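Skerdale Community Radio names new morning host

Tamara Pasichnyk will take over the breakfast show on Skerdale Community Radio from 20/05/2010. She replaces Botond Veres, who is leaving after 9 years to work on the news desk in Bridholm.

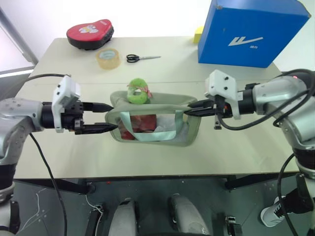
The April pledge drive brought in 253 new members -- 20 more than last spring. Thank-you packs can be picked up at the Isteck studio on weekday afternoons. Each has a program guide and a fabric bag in the same sort of pale sage green as the one on the tabletop. Call Marichka Skoryk at the front desk if you need yours mailed.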